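Guides > Community Interpreting > Host Setup
22/01/2021
By Halfdan Snorradóttir

4. Setting Up an Interpreted Call for a Newly Arrived Family

This section covers scheduling, language assignment and call setup for hosts using the Flornley call desk. It applies to three-way calls between a family, an interpreter and an outside office such as a school, a clinic or a legal aid intake line. Asylum interviews and court hearings are covered in Section 7 and must not be booked with these steps.

4.1 Before you begin

You will need:

- the family's case number, as issued at intake
- the spoken language and, where known, the region
- a phone number or link for the outside office
- a signed consent form (Form 2664) for each adult on the call

Note: Record the language the family speaks at home. Country of origin is not a substitute. A family from Guatemala may need Mam or K'iche', and an interpreter booked for Spanish will not be able to complete the call.

4.2 Booking the interpreter

1. Sign in to the call desk and open New Request.
2. Enter the case number. Do not enter family names in this field.
3. Select the language. If it is not on the list, select Other and type it in full.
4. Enter the region or dialect in the second box. Leave the box blank if you do not know.
5. Select the subject of the call. Medical and legal subjects are sent only to interpreters who have passed the Linau assessment.
6. Choose a start time. Requests made less than one day ahead go to the on-call list.
7. Press Submit and write down the request number.

Caution: Do not use a child or another family member as the interpreter, even for a short call. If no interpreter accepts the request, move the call to a new time.

4.3 Checking the match

When an interpreter accepts, the request turns green. Before confirming:

1. Open the interpreter's profile and check that the language and region match the request.
2. Check the conflict line. Interpreters from small communities may know the family or its relatives.
3. If the family has asked for a man or a woman, check that the request was met.
4. Press Confirm. The family receives a text message in the language selected.

Note: Text messages are available in written languages only. For all others, phone the family through the recorded message line, extension 1693.

4.4 Starting the call

1. Join five minutes early and connect the interpreter first.
2. Give the interpreter the subject of the call and any terms likely to come up, such as parole, sponsor or change of address.
3. Connect the family. The interpreter introduces himself or herself and confirms that both sides understand each other.
4. If they do not, end the call and choose Wrong Language on the request page. Do not continue in a shared second language unless the family agrees to it.
5. Connect the outside office last.
6. State the names of everyone on the line and ask for consent to proceed.

Caution: Recording is off by default and must remain off. Some offices record on their side. If the office announces a recording, pause and let the interpreter repeat the announcement before anyone continues.

4.5 During the call

Speak to the family directly, in short sentences, and stop after each one or two. The interpreter repeats everything said on the line, including side remarks. If the interpreter asks for a break, grant it. Calls longer than one hour require a second interpreter.

4.6 Closing the request

1. Disconnect the outside office.
2. Ask the family whether anything was unclear and note any follow-up dates.
3. Disconnect the family, then the interpreter.
4. Enter the call length in minutes and press Close.
5. Store Form 2664 in the case folder. Paper copies go to the Bremovora office, Box 1641.

Requests left open for three days are closed by the system and the interpreter's hours are not logged. To reopen one, send the request number to the desk.
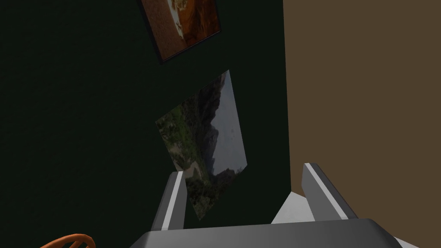

Nathalie Verbruggen: Step 3 in 4.4 needs a line for Haitian Creole calls. Twice in April the desk sent us a French interpreter, and the family answered "oui" to everything until the clinic asked for a date of birth. We now have the interpreter ask one open question before the office is connected. Can that go in the next version?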